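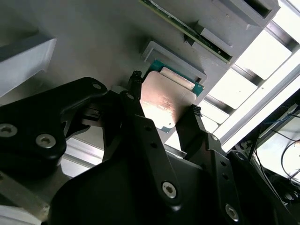 Putting numbers, January (1/5)

I kept a putting log this winter at Skemton. 282 putts from six feet, 184 made. I had guessed higher.

2/5
Most of the misses went low on the right-to-lighter side of the green, the one by the Habte bunker. I aim too close to the hole there.

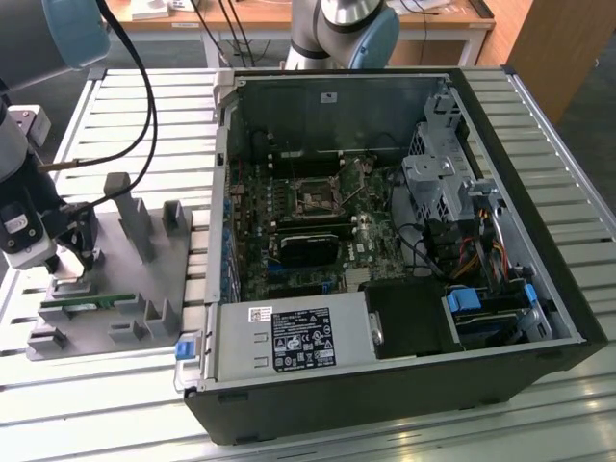
3/5
So now I pick a spot a cup wider and roll 20 balls at it before I do anything else. No changes to the stroke.

4/5
Selamawit Fikre plays off a lower handicap than me and does the same drill from four feet. She stops at 100 for the week.

5/5
Next log starts when the Avarberg greens open. Same ball, same putter.

Recent posts
Wet bunkers at Masero
Regripping wedges at home
Nine holes before work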